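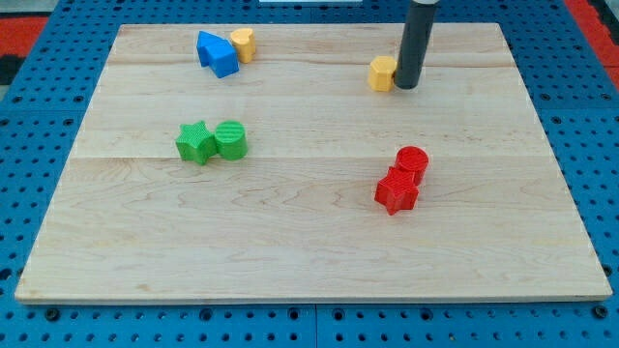

Collecting pushing episodes with language labels

These are the steps we use to build a small tabletop pushing set and train a policy that takes typed commands such as "push the yellow hexagon left" or "separate the red star from the red cylinder." They assume your arm is already calibrated to the board.

1. Set the height. Lower the tip until it just clears the wood, then add 2 mm. Lock z and rotation in the Moneden config. The policy only outputs x and y.

2. Scatter the blocks. Mix the colors and shapes, and leave a few touching. Pairs that share a color are useful, because "the green one" is then not enough and the labeler has to name the shape.

3. Record. Drive the arm by hand controller for 200 long episodes. Don't aim for a goal. Push things together, pull groups apart, go around a block and come at it from the far side. Do not reset the board between episodes unless a block falls off.

4. Label afterward. Open the recordings in Ratska, mark a start and an end, and type what the arm did in that stretch. Zsófia Juhász labels ours and keeps most clips under some 2 seconds of idle time. Cut the rest.

5. Train. Run the default script with the text encoder frozen. If the arm hovers next to a block without moving, check for idle frames first.

6. Test. Use layouts that are not in the training set and commands typed by someone who did no labeling. Score each command as done or not done.

Known problem: stars turn when pushed on a point. We have not fixed this. More star clips helped a little.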